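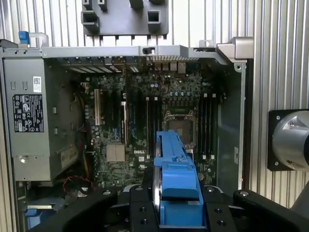
*Wrist view, blue drive carrier in the gripper over the open case.*

## 4. Teaching part poses in Trirkisik

Now the fun part! By the end of this section the planner will know where your parts live and how they like to be held. You need Medow (perception) running and a finished hand-eye calibration from section 3.

1. Open **Scene > New** and pick the `desktop_case` template.
2. Set the wrist stream to 100 ms or less. The lag readout is at the bottom of the Medow panel.
3. Close the gripper on the drive carrier and press **Capture grasp**. Medow stores the carrier's pose relative to the wrist, tilt included.
4. Turn the wrist a little and capture again. Four captures is the minimum, and more is lovely.

> **Caution:** Keep the speed override at its lowest setting while teaching. Collision checks ignore a held part until its grasp is saved.
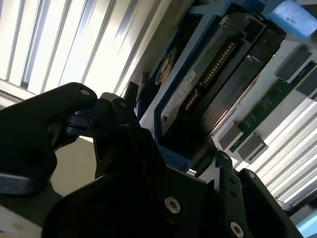
Rigoberto Henao wrote in April that his grasp fits got much tighter once he spread the captures over a wider range of wrist angles, and he now does eight as a habit.

5. Press **Fit**. A residual in green means you're good – save it as `carrier_grasp`.
6. Go to **Fixtures > Add** and move the wrist until the socket you want is in view.
7. Click the four corners of the socket. Trirkisik snaps to the nearest edges and draws the approach axis.

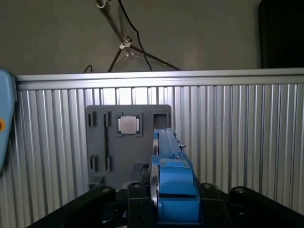
One reader asks whether an occupied socket can be taught the same way. Yes, it can: tick **Occupied** before step 7, and the planner will treat the slot as a pick location.

8. Switch to the fixed camera and press **Check overlay**. The outlines should sit right on the parts in both views.
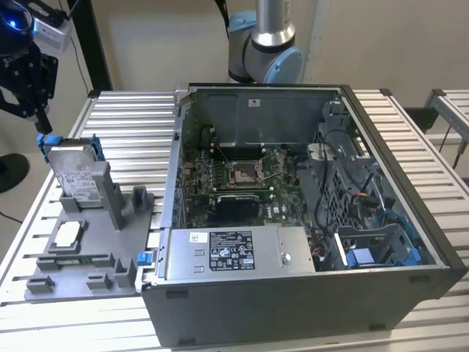 *Fixed camera view: open tower, with the parts fixture to its left.*

> **Note:** If the overlay is shifted the same way everywhere, redo section 3. If only one part is off, refit that part.

9. Run **Plan > Dry run** and watch the path preview. It's a great moment when it all lines up!

Error 1436 means the planner found no clear approach. Raise the retreat height and try again.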